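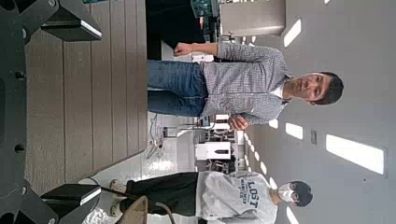 Straight face, grey planks.

Home Posts Old Members Contact

Two reunions and one very bad spreadsheet

04/11/2022
4 min read

Quick one as I've got to be out of the house by six. Several of you emailed about what's happening with the old members' association and I've answered the same thing so many times I may as well put it here.

So. Short version: yes the two halls are merging their lists. No, your membership hasn't lapsed. Yes there's going to be one reunion next June instead of two. Further down for the bit about the name.

Long version. If you were at Bruvari any time before it was turned into offices, you'll have been put on the Bruvari list when you left. If you were at Costache, across the road, you went on theirs. Same college, same dining room, same dreadful soup, but two lists, two newsletters, and two reunions on the same weekend at different ends of town. I went to the Costache one by mistake the year after I left and stayed for the pudding. Lovely people. Did wonder why I didn't recognise anyone.

Viktória Kozma has been running the Costache side for ages and it was her who finally rang me and said look, this is silly. She was right. We met for a coffee, took the lists along on paper, and started ticking names off against each other. Loads of people on both. People who moved rooms in second year mainly, plus a few couples who'd joined each other's to get the newsletter twice (why??).

Put together we've got 200 names with a working address. Sounds healthy till you think how many of us there were. The rest are old work emails, parents' houses, a flat above a chip shop which I know for a fact is now a different chip shop.

If you know someone who's dropped off, please send them my way. Don't send me their details without asking them first. I know it's quicker. Still don't.

The newsletter

Bruvari's was called Gema, nobody under fifty seems to know why, and it came out twice a year if we were lucky. Costache never gave theirs a name, it was just The Letter. We're keeping Gema. I'd have been happy either way but there was a show of hands at the autumn lunch and that was that. Some grumbling on the Costache table. Fair enough.

It'll go by email unless you ask for paper. Paper is fine, realy, just ask. We're sending it through Flakina now, which is the mailing thing Viktória already used, so if something turns up from an address you don't know with that in it, it's us. Check your junk folder. My own copy went in junk and I wrote it.

News wanted as always. Weddings, babies, new jobs, retirements, allotments, whatever. Please not more than a paragraph. Last time I had a cruise in nine instalments. I did read it all. Cut it to the bit with the lost suitcase, sorry. 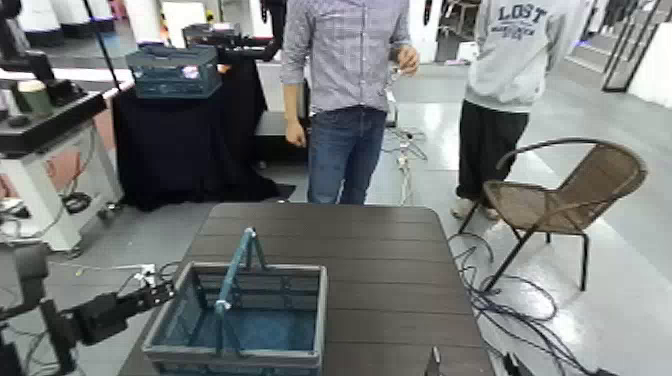 Basket with the tall blue handle, on the slatted table.

The reunion

One Saturday in June, lunch then the walk then tea. Exact date when the college confirms the dining room, they've got a conference sniffing round the same weekend. Please stop booking trains until I say. I mean it, two people have already and I feel sick about it.

Price is still being argued over. The Costache lunch was always cheaper since they did their own sandwiches, ours was sit down with a pudding. I'd go for sandwiches. Leaves more for the travel fund, and half of you spend the meal stood up talking anyway. But some of the older lot can't be stood for long and would like a proper chair and a hot plate in front of them, and they've got a point. So maybe hot lunch for those who want it and a cheaper ticket if you don't. Will see what the kitchen says.

Travel fund: for anyone who'd come if the fare wasn't daft. There's £200 in it at the moment, the leftover from both halls. You don't have to explain yourself, just email and say you'd like some help. I'm the only one who sees it. Went the whole of last year without a single person asking, and I can't believe everyone's that flush.

Photos. I've had a few asking whether the old hall photographs will be out. Yes. The Bruvari ones are in Viktória's spare room now, the long rolled up ones, and she's flattening them under her encyclopedias. If you've got the one from the year of the flood can we borrow it please. Ours has a tea stain right across the back row and I'm in the back row.

The name

Oh yes. The joined up association hasn't got one. Suggestions so far are both hall names with an "and", both hall names with a hyphen, and somebody's dog. Order is the problem. Alphabetical puts Bruvari first and I'm told that's convenient for me. I'd take the other way round tomorrow if it got the thing settled. Send ideas, but soon, becuase the bank won't change the account over until we've got something to put on the form, and until then there are still two cheque books and I can never find ours.

Think that's everything. Oh, the walk. Same route, down past the boathouse and back by the lane. Stile's been replaced with a gate so that's the end of the queue. If you did it in sandals last time you'll know not to.

Right, coat. Will answer comments over the weekend, if I've missed yours just nudge me.

Back to top | Contact | © All posts and grumbles my own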